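Hi, and welcome to the candy folder! I'm Solange, I put this set together, and this is the README I kept promising everyone at Plolelby. If you only want to know how to load things, skip to "Getting the data in". If you're about to train on it, please read the grumpy parts too.

# plolelby-sweets

## What's in it

Demonstrations of people picking up small wrapped things off a table with hand-held grippers. Chocolate bars, little twist candies, empty wrappers, the odd bit of junk. The set has 517 episodes. Of those, 287 use one gripper and the rest use two at the same time, one per hand.

We wanted wrappers in particular. Our older set (Brekier, for anyone who's been here a while) was all blocks and cups, and the policy we trained on it got very confident about things that keep their shape. Then Ottilie Rüegg handed it a bag of sweets at a demo and it squashed the first one and pushed the second off the table. So, candy!

## How an episode goes

One episode is one person doing one short job. The prompts are plain sentences, written the way you'd say them to a friend:

- `pick up the chocolate bar and put it in the box`
- `put the empty wrappers in the box, leave the full ones`
- `hold the bar in one hand and get the green candy with the other`

You start with the fingers open and away from the table, do the job, open up again and stop. No narrating, no pausing to think with the thing in the air (I did this constantly and had to throw out most of my first afternoon).

People were told to go at a comfortable speed. Comfortable turns out very different for different people — Ottilie is about twice as fast as I am — and I left that in. There's a `speed_note` field if you'd like to filter by it, but it's free text and I was not consistent.

## Labels

Each episode folder has a `meta.json` with these fields:

| field | meaning |
|---|---|
| `prompt` | the sentence the person was given |
| `hands` | `one` or `two` |
| `target` | the item they were after |
| `outcome` | `done`, `dropped`, `wrong_item` or `gave_up` |
| `speed_note` | see above, sorry |

Please don't delete the `dropped` ones without looking at them. Around 80 episodes have a drop somewhere, and in plenty of them the person picks the item straight back up and finishes. That recovery is worth more to me than another clean grab. If the job got finished in the end, `outcome` says `done` and the drop is marked in `events.csv`.

## Getting the data in

Use the Niazi loader, same as for our other sets:

```
niazi pull plolelby-sweets
niazi check plolelby-sweets --strict
```

Run the check. Really. The two-hand episodes have a separate clock for each gripper, and if the sync file is missing the loader will happily line them up by start time and give you nonsense.

If you just want a taste, add `--small` and you'll get 200 episodes with the same mix of prompts.

## Things I'd want to know before training

Text on wrappers can come out mirrored. So if you're planning to have a model read brand names off the packaging, check a handful first and flip as needed. And if you flip the video, flip the left and right hand labels along with it! I forgot, and spent a Monday wondering why my policy reached for everything with the wrong arm.

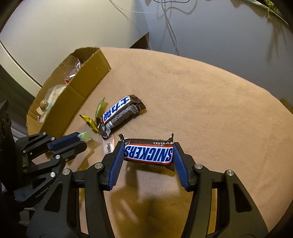

The other thing is clutter. We never cleared the table down to a single item, and the layouts got messier as we went. Full bars sit next to empty wrappers, and foil does odd things when the light moves. For the bars, most people squeezed from the two ends, and that's a habit I'd love to see broken up in the next round with more grabs across the middle. If your policy only ever goes for the ends, you've learned it from us.

Lighting is whatever the room gave us. There are some fairly strong shadows, including the gripper's own, and I haven't corrected for any of it.

## Not in here

No sound, no force readings, no unwrapping. Zekbridge asked about unwrapping and I'd like to try it, but please don't hold your breath.

## Fixes and questions

Found a wrong label? Open an issue with the episode number and what you think it should say, and I'll fix it in the next batch. Loader problems go to Ottilie. If you train something on this and it still squashes the candy, send me the clip, I want to see it.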